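How to Work Out a Player's Minutes Share for a Season

Minutes share is the part of a club's available playing time that one player used. It is more useful than appearances, which count a late substitution the same as a full match.

What you need: the match list, the minute of each substitution, and any red cards.

1. Count the league matches. In the Vindex division a club plays 44, so leave cup ties on a separate sheet.

2. Enter minutes for each match. A player taken off at 86 gets 86. Ignore stoppage time — most match reports record it unevenly.

3. For a substitute, subtract the entry minute from 90.

4. For a red card, stop the count at the minute of dismissal. 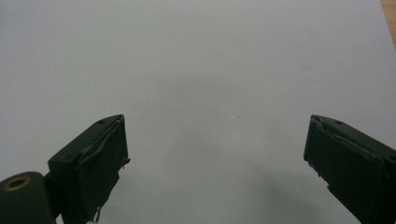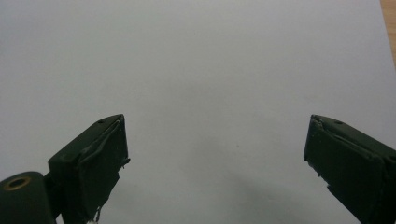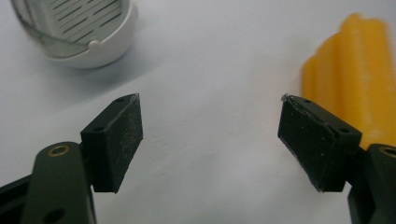

Pale work surface, three views.

5. Add the column. Our sample player at Susine finished with 644 minutes after a winter move from Gough.

6. Divide by the minutes available. For a full season that is 44 times 90, or 3,960. The result is 16.3 percent.

7. If the player joined midseason, run a second figure using only matches played after registration. Label both clearly.

Goalkeepers and loan players need a note beside the total. A loan to Trokley, for instance, goes on Trokley's sheet — 381 minutes there do not count toward the Susine figure.

Round to one decimal place. Check the column again after the last match in May.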